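4.2 Refinishing and the decision to keep

The previous section dealt with how tables entered the households in our sample. We turn now to what was done to them afterwards, and in particular to the tabletop, the part that owners spoke about most. Legs, rails and drawers were mentioned when they broke. The top was mentioned in every one of the 29 interviews, usually before we had asked about it.

Owners in Murska and Mametholm used different words for the same kinds of damage. In Murska, a pale ring left by a hot dish was called a "burn", even where the wood itself was unmarked. In Mametholm the word was kept for scorched wood, and pale rings were "bloom" or just "marks". This matters for the coding, because a burn in the Murska transcripts could be a fault that a workshop would treat in a few minutes, while a burn in the Mametholm transcripts nearly always meant sanding. We recoded the Murska material after Botond Barta pointed out the mismatch, and the figures in Table 3 are based on the second coding.

Three courses of action were open to an owner who disliked the state of a top: to cover it, to treat it at home, or to send it out. Covering was by far the most common. It was also the least likely to be described as a decision. Owners said that a cloth "had ended up there" or that the table "has its cloth on". Veronika Szabó, who carried out the Mametholm interviews, noted that several people lifted the cloth during the visit and seemed surprised by what was under it. One woman had not seen the whole of her table since her sister's wedding, and thought she might leave it uncovered for the summer.

Treatment at home was mostly a matter of wax or oil. Very few owners attempted to strip an old finish, and those who had tried it were not keen to do so again. The complaints were about dust, smell and the length of time the room was out of use. Two people had stopped halfway and lived with a top that was bare at one end. Neither described this as a failure. One said the bare end was for the children and the finished end was for visitors.

Sending a table out raised the question of cost, and here the two towns differ more sharply. Murska has a working joiner, Juhász, who collects and returns furniture and will give a price at the door. The nearest workshop to Mametholm is in Stullov, and owners have to arrange their own transport. Of the tables in the sample that had been professionally refinished, more than 70 per cent were in Murska. We do not think this shows that Murska owners care more for their furniture. Several people in Mametholm had asked for a price and then given up when they found that moving the table would cost as much as the work.

The choice of finish was rarely left to the workshop. Owners asked for something that could be wiped, and by this they normally meant varnish. Oil was seen as a finish for people with time. The joiner at Juhász told us that he prefers oil and recommends it to everyone, and that he has a shelf of varnish because customers listen politely and then ask for varnish. Owners who had chosen it were on the whole satisfied, with one repeated complaint: the surface shone more than they had expected. A new coat was often judged under the workshop lights and then judged again at home, where lamps and windows fell on it from other directions. Four of the owners had bought a cloth to cover a top they had just paid to have refinished.

Colour was harder to discuss. People described a top as "light", "yellow", "like honey" or "like it used to be", and the last of these could refer to almost anything. We stopped asking owners to choose from the printed colour card after the first 8 interviews. The card was glossy, the tables were of many finishes, and people held it at arm's length or against the window and gave different answers each time. After that we recorded the owner's own words and our own, side by side. Where the two disagreed, we kept both. 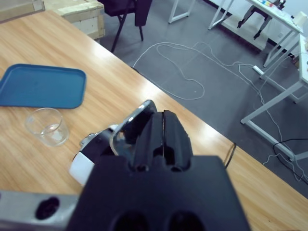
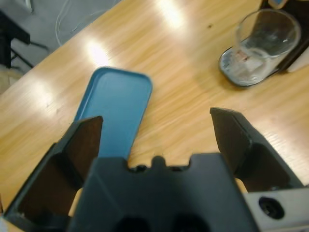 Figure 4. Light wooden tabletops, with grey floor beyond the edge.

The word "light" also covered more than colour. When owners said that they wanted a light table, they might mean pale wood, a thin top, or a table that one person could move. In the transcripts these meanings run into each other, and it was not always possible to separate them afterwards. Where the owner went on to talk about cleaning or sunlight we coded the remark as colour. Where the owner went on to talk about moving house, we coded it as weight. The remaining cases were left uncoded and do not appear in Table 3.

Age had less effect on these choices than we had expected. Older owners were no more likely to keep a worn top as it was, and some of the strongest feeling against sanding came from people who had owned their table for less than a year. What they wished to keep was often damage done by somebody else, before the table was theirs. We return to this point in Section 5, where inherited and bought tables are compared.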